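Jeltura forum – Two arms, spoons and trays: how many demonstrations?

tomek_r
18 Jul 2026
Hello all. I am collecting examples for a policy which sets a small tray with both arms. We have 849 episodes until now, all by teleoperation. The table is covered with brown paper and divided by blue tape, so I can write down in which cell the tray starts. My doubt is about variety. Should I move the tray more, or change the spoons more? 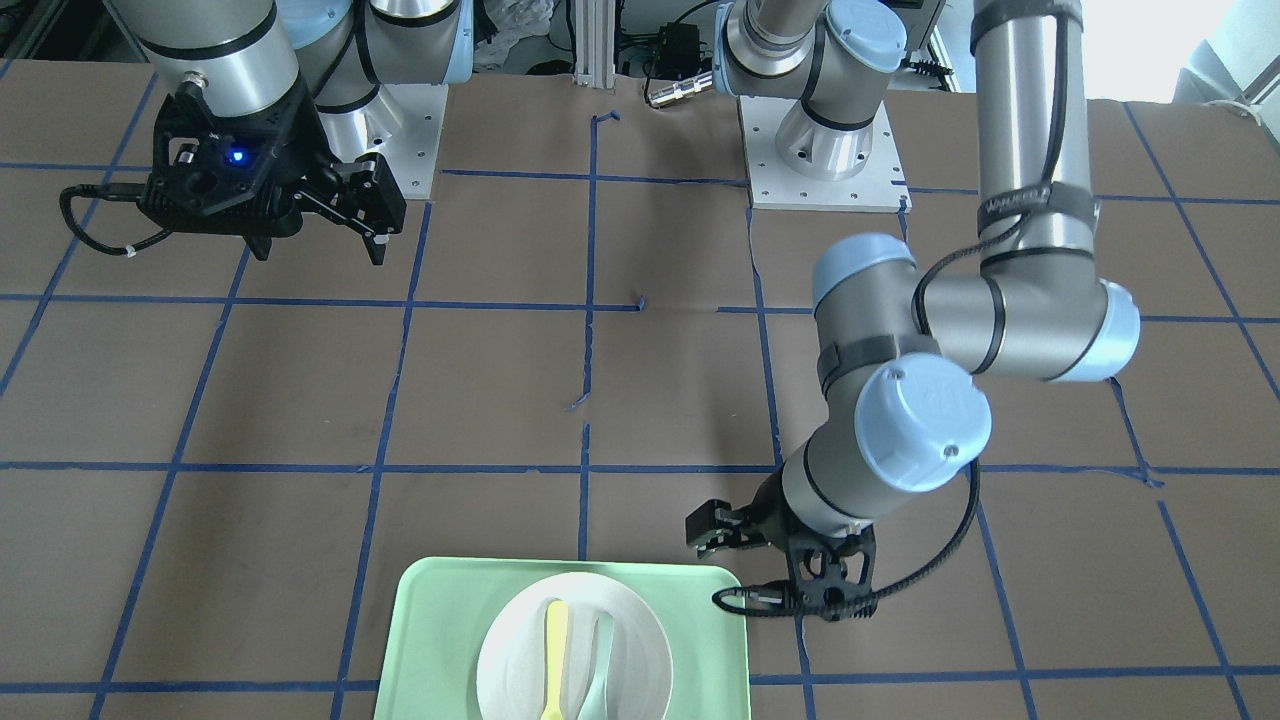 Category: Data collection > Bimanual

pelleK
Move the tray. In May I trained on the Grernevine set, 993 episodes with the tray nearly always in one place, and the policy was lost when I shifted it by one cell.

orsi-lab
I don't agree. Position is cheap to learn, grasping is not. Thin handles need many more examples than you think. I would keep the tray where it is for the first 100 and change only the utensil.

tomek_r
Thank you both. I have now a bowl with a green spoon in it, and the yellow piece is taken by the right-hand gripper at the edge of the tray. The other arm stays open over the paper on the left. 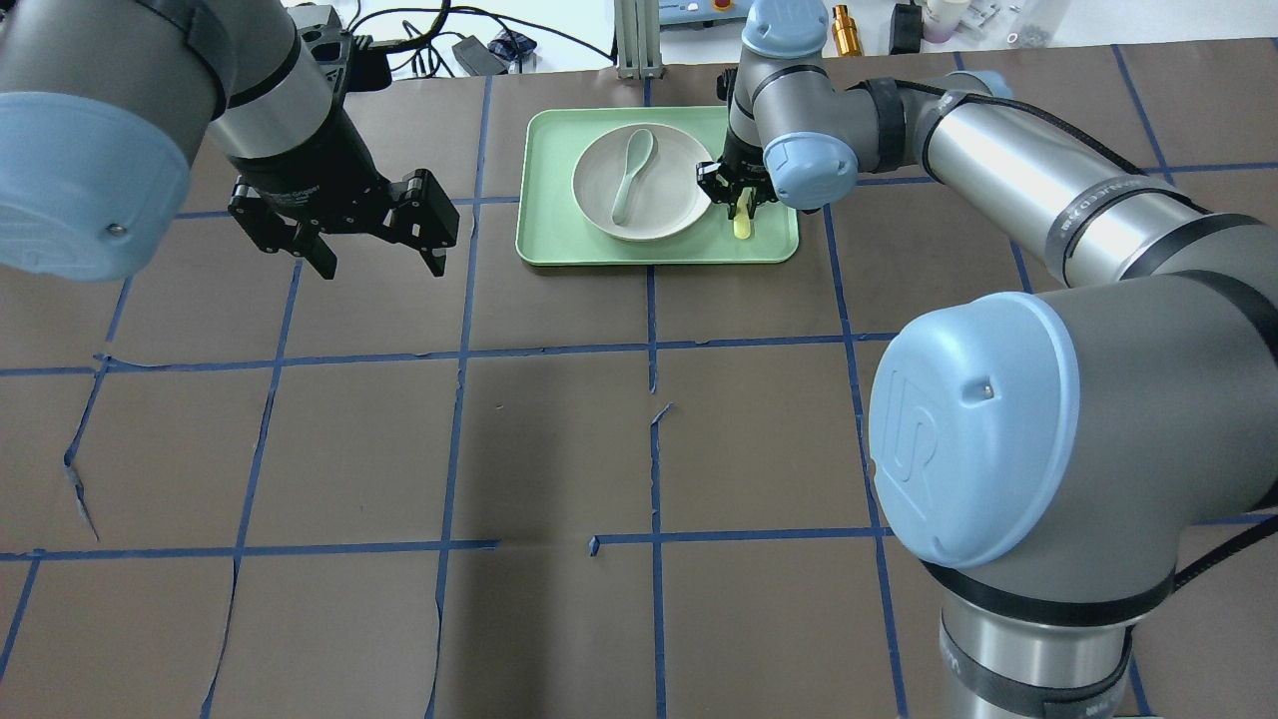 Blöndal writes that an arm with nothing to do should still be recorded in full, because the policy must also learn to wait. Please don't cut these joints from the log.

orsi-lab
On this I agree. But the waiting pose should vary a little – otherwise it becomes a signal for the start.

tomek_r
Understood. I was always parking it at the same height. For the yellow one I keep the gripper pointing down, just over it at the corner of the tray.

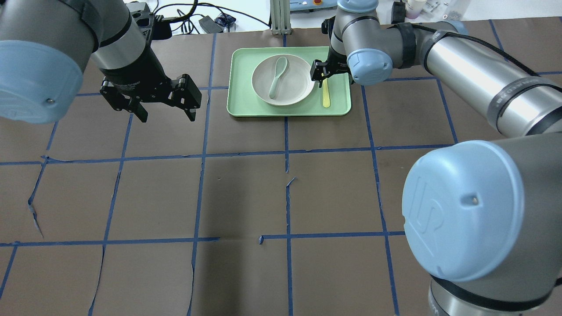
Do you keep the failed grasps in the same folder as the good ones?

pelleK
Separate folder, with a label for each failure. In Sirnton format it is 2 extra fields per episode.

orsi-lab
I keep them together and filter at training time. Folders get mixed up sooner or later.

tomek_r
I will try the labels first and write again when the next batch is trained.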